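The Glass Bowl

Anwara Sivakumar had the flour out before she had her coat off. She put the bag on the worktop, looked at the clock on the cooker and went back into the hall to hang the coat up.

Her mother's recipe was written on the back of a gas bill. The amount owing had been crossed through, and under it, in blue biro, was the list: flour, black pepper, salt, ghee, cold water. There were no weights. At the bottom her mother had put "as much as it wants", and the gas bill gave nothing more.

Parveen Haque let herself in at the side door at ten past two. She lived across the landing and had borrowed the key in July and never returned it.

"Are you doing the biscuits?" she said.

"I'm trying to."

"In what?"

Anwara looked along the shelf. The steel basin had gone to her brother with the saucepans. The plastic one had a split in it. That left the glass bowl, which had stood on top of the fridge since the move with letters and batteries in it. It was ribbed all the way up the sides and had a frosted rim that was rough under the thumb. It had come from Chowdhury, the shop on the corner, and her mother had only ever used it for fruit.

She tipped the letters out on to the table. One of them was from Nolitz, the firm that was selling the flat in Ciltisix Road. She knew what was in it. She put the batteries in the drawer and washed the bowl, then dried it with two tea towels, the second for the grooves.

"Mum would have a fit," she said.

"She'd have a fit about the split one," said Parveen. "Go on."

Anwara put the flour in with a cup. Then she ground the pepper over it and stopped, and ground some more. Her mother had used a stone mortar for this, and the pepper had come out in all sizes, so that you would get a biscuit with hardly any and then one that made your eyes run. The mill was a Plola from the market and made everything the same. She turned it until her wrist ached. Then she mixed it through with her fingers and pushed the flour back into the middle.
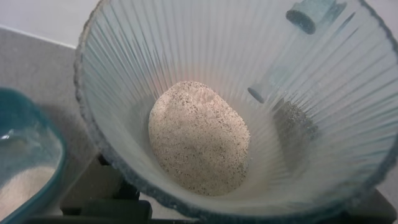 "More," said Parveen.

"It's plenty."

"I used to eat these every Eid. It was more than that."

"You used to say they were too hot."

"I said it and I ate them."

Anwara gave the mill another ten turns and put it down. She added the salt. The ghee had been standing by the radiator and was soft enough to spoon, and she rubbed it in the way she had been shown, lifting it and letting it drop. It went to crumbs fairly quickly. The water was harder. She put in a spoonful, then another, and the crumbs stayed as they were, and then she put in one too many and the whole lot stuck to her hands.

"Flour," said Parveen, and shook some in from the bag.

"Not so much."

"It's as much as it wants."

They both looked at the gas bill.

The letter from Nolitz was lying face up next to it. Parveen read the first line without picking it up.

"Is that the date, then?" she said. "22 May 2018?"

"That's when the keys go over."

"That's soon."

"Yes."

Parveen moved the letter to the windowsill, away from the flour. She had been in the flat in Ciltisix Road as often as Anwara had. The two of them had done their homework there, on the floor, because the table was always covered in trays. You keyed 3136 into the street door and could smell the pepper from the bottom of the stairs. Neither of them said anything about this.

Anwara rolled the dough out on the table and cut it with a glass. Her mother had cut diamonds with a knife, very fast, and had eaten the crooked ones raw. Anwara's came out thick on one side. She pricked them with a fork and filled 3 trays, then found that the oven only took 2, so the last one waited on top of the washing machine with a cloth over it.

While the first lot baked, Parveen washed the bowl. The flour had dried in the grooves and she had to go up each one with an old toothbrush. She held it up to the window, found a patch she had missed, and put it back in the water.

"You could take this round there," she said. "On the last day. Put the biscuits in it and have them on the stairs."

"With who?"

"With me. I've got nothing on."

The timer rang. Anwara took the trays out and set them on the hob. The biscuits were browner at the back than at the front. She broke one in half, blew on it and gave Parveen the bigger piece.

Parveen chewed for some time.

"More pepper," she said, and held out her hand for another.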